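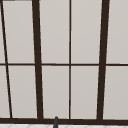
Figure 2. Simulated kitchen, view toward the window behind the tiled strip.

4.2 Building the kitchen task with the club

By the time the students came back in February, most of them could make the arm reach a point in open space without bumping into anything, and they were (quite rightly) getting restless. They wanted to do something that looked like a chore. We had promised them a kitchen since the first meeting at Tarndale, and so we spent the next stretch of sessions in the simulated one, which the club calls Gumia after the folder it lives in. The students work in two teams, one writing the controller and the other writing the checks that decide whether a run should count. We had expected everybody to want the controller, but the team writing the checks turned out to be the louder and happier of the two, and a good many of our best arguments came from their side of the table.

A view like the one in Figure 2 was the first thing we asked both teams to talk through. There is very little in it to hold on to: pale panes, dark brown bars, the broad rail along the bottom, and a small gray post just reaching up over it. Several students took the post for the top of a faucet, and that is our best reading too, but they could not agree on how far away it was, and that led us into a long and very welcome detour on why a single view makes depth so hard to judge. We let it run for the whole Monday session and do not regret a minute of it. 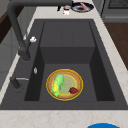
Food in the sink made a much better starting point for the checks. The students had to put into words what it means for a plate to be "in" the basin, and whether an ear of corn lying across that plate is in the basin as well, or only on the plate, or both. The first version of the rule, written in Imeo (our block-based scripting tool), looked only at height, and it was quickly pulled apart by a student who pointed out that the raised step at the back of the basin is also lower than the countertop. The second version, which we kept, asks what each object is resting on and follows the chain down. The small piece of meat beside the corn is handled the same way, and we were delighted when the team noticed this without any prompting from us.

The controller team, meanwhile, had to plan its reach around the tall gooseneck faucet. They borrowed the waypoint method from the Ngô exercises of the previous term and added a raised point on the side away from the neck.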